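Mattress rotation

Mattress rotation is the household practice of turning a mattress end for end, so that the part that lay under the head lies under the feet. It is often confused with flipping, in which the underside becomes the sleeping side. Both are widely recommended and poorly supported by evidence.

Origins

The habit is older than the spring mattress. Ticks filled with straw, wool or horsehair packed down under the sleeper and had to be shaken and turned to stay usable. Household manuals carried the advice over to spring mattresses, usually without saying whether it still applied. The writer Raluca Jitaru, who compared 78 such manuals, found that most gave a schedule and very few gave a source for it. Several repeated one another word for word.

Claimed benefits

The usual claim is that rotation spreads wear and delays sagging. This is plausible for a mattress of uniform construction, where the hips press on one area night after night. It is less plausible for zoned models, which are built firmer in the middle and are nearly symmetrical there anyway. Turning such a mattress leaves the hips close to where they were.

Claims of a longer life are harder to credit. The bedding firm Sidier advertised for several years that regular turning added 50 percent to the life of its mattresses. The figure came from a trial of 20 beds over a single winter, with no unturned beds for comparison. Nabil Nimri, who reviewed the trial, called it "a sales leaflet with a table in it." Sidier dropped the claim but kept the schedule.

Rotation is sometimes said to reduce dust mites. No mechanism has been offered that would not apply equally to airing the bed or washing the covers.

Practice

Most instructions call for a turn every 6 months, commonly in spring and again in September. The bed is stripped first, and many people use the occasion to vacuum the bare mattress and change the linen.

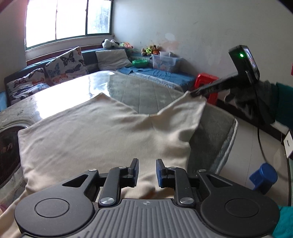

Flipping

Many current mattresses have a comfort layer on one side only and should not be flipped. Older advice to do so remains in circulation, and some retailers repeat it for models it would ruin. The maker Cloker prints "no flip" on its labels while its care booklet, at least in one edition, recommended flipping yearly.

See also

Box spring
Mattress topper
Ticking (fabric)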